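Cell notebook, September, started 7:40 a.m.

Topic today: the house rules for the two-arm folding bench. I have been promising a proper draft since Netedberg asked what "good practice" means on a bench with no fence around it, and I finally have something I like. Writing it here first so Nilmini can cross things out before it goes anywhere official.

Starting point was the old Tillen sheet, 61 lines of it, most of them copied from a palletizing cell. Great sheet for a palletizer! Half of it makes no sense for two small arms and a pile of shirts. I cut it to 9 rules and I think every one of them earns its place.

1. Home position before hands. Both arms parked, torque state read off the screen and said out loud, then you reach in. Parked means parked, even for straightening a sleeve.

2. One person owns the stop. Say who it is at the start of the run and write the name in the log. If that person leaves the room, the run pauses.

3. Cable check at the start of every session. Move each arm by hand through the widest reach and watch the loops. A loop may touch the table, it may not snag on a base or a link. Photograph anything you retie.

4. Bench layout gets fixed before the first fold and stays fixed until the block ends. Stack in one far corner, basket in the other, middle clear for the garment. If you need to move something, close the block and open a new one.

5. Both grippers on one garment counts as a coupled move. Speed cap drops to the coupled value and neither arm gets a new target on its own. This is my favorite of the lot - it came out of the torn hem in run 555 and it has already changed how I write the sequences.

6. Log the garment, the color and the starting state. "Shirt" is not an entry. "Red, folded once, layer edge toward the rail" is an entry.

Layout and contact as in rules 4 and 5, red garment on the bench:

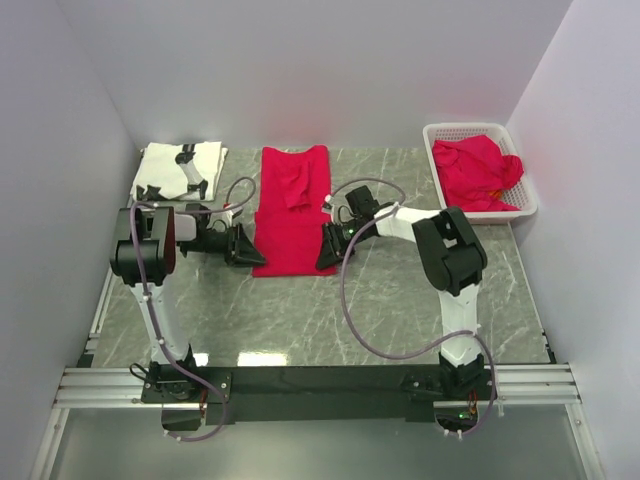
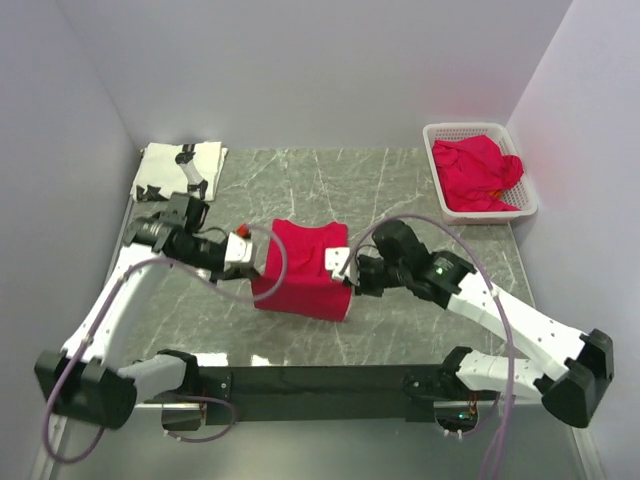

Cauã Bezerra read the draft over lunch and disagreed with rule 5 straight away. His point was that "both grippers on one garment" is too loose, that a finger resting on the cloth and a finger pinching it are different situations, and that the cap should come in at first touch by the second arm, whether or not anything is clamped. He also wants the release written down: which arm lets go first, and how far it backs off before the other one may move.

Fair, and I'm glad he pushed on it. New wording for 5: the coupled state begins when the second gripper touches the garment and ends when one gripper is open and lifted clear. Release order goes in the sequence header. I left the back-off distance blank until we have measured it on the thick fabrics. Cauã, please add your numbers in the margin.

Carrying on.

7. Faults get a line in the log even if you cleared them in two seconds. Time, arm, joint, what you did. The Pumix logger will take free text now, so no more sticky notes on the monitor.

8. No changes to gripper fingers in the middle of a block. Swap, recalibrate, run 2 test folds, then open a new block.

9. Lights and reflections. Look at the camera feed before you start and note any glare on the stone. If a bright patch lies under the garment area, move the lamp and save a fresh background shot.

Still open:

- Bhardwaj's template has a field for "risk owner." Is that the same person as the stop owner in rule 2? I would like it to be, one name is easier to remember.
- Does rule 4 apply during demos? I say yes.
- Rule 3 needs a reference photo of good cable routing taped by the door.

Tried the whole list on a real block this afternoon. The start-up checks felt slow the first time through and perfectly natural the second. Really pleased with this! Rule 6 alone made the log readable, I could follow the morning's entries without asking anyone what they meant.

4:15 p.m. Draft is in the shared folder. Nilmini Patwary has it next, then a clean copy to Netedberg once the back-off distance is filled in.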